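Skitodance: report on the second period

The dance classes have continued in both villages and the number of families is growing slowly.

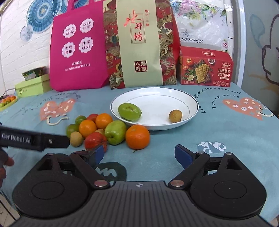 Skikon, October

We have now 66 children registered. The Kramer grant paid the hall rent and new floor mats, and about 1,000 euros remain for the winter costumes. Two classes were cancelled when the heating in Onex was repaired; we will repeat them next month.

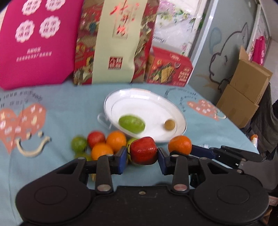
A red artificial apple and a tangerine at the table with the light blue cloth.

We ask to move the remaining sum to the next period.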